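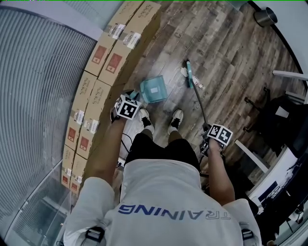
The Night Load

The lorry from Skernard was due at four in the morning and came at twenty to five. I had the bay door up already, which I shouldn't have done in that cold, and the heater over the desk was doing nothing for anybody.

The driver backed in without being waved. He stopped a hand's width off the rubber and climbed down with his papers in his teeth.

"Thirty pallets," he said, when he had taken them out. "All for Ploludstead."

"We've got you down for Valente."

He looked at the sheet and then at mine. We held them side by side under the lamp. Same load number, same weight, different town.

I rang the office and it went to the recording. I rang the other number, the one taped inside the drawer, and a woman answered who had clearly been asleep. She said to take it off and put it in the far lane and she would sort it out at eight. Then she asked which depot I was.

"Prarnovow," I said.

"I thought they'd shut Prarnovow."

"Not yet," I said.

I pressed the button for the leveller. The plate came up slowly, the lip swung out, and it all settled on the bed of the lorry with the bang I had stopped hearing years ago. The driver jumped. He said they had the quiet sort at Skernard now. I said I'd heard.

The first pallets were easy. After that the plate began to sink, a finger at a time, so that each trip in was a little more downhill than the last. The truck was rated for 2000 kilos and none of these were near it. I knew what it was. There was a seal gone in the ram, and I had written it in the book in April and again in June. Both times someone had ticked it.

I brought the plate up, did two pallets, brought it up again. The driver stood on the dock with his hands in his sleeves and watched.

"Does it always do that?"

"Only loaded."

It was nearly six when the last one came off. I signed for it and wrote Valente, crossed that out and wrote both. He had about 200 miles to do before he could sleep, and he asked whether there was tea. There was, so we had it standing up.

When he pulled away the plate dropped back to its place on its own, perfectly level, as it always did with nothing on it. I shut the door. Then I got the book down and wrote the seal in again, with the date and the time, and pressed hard enough to go through to the next page.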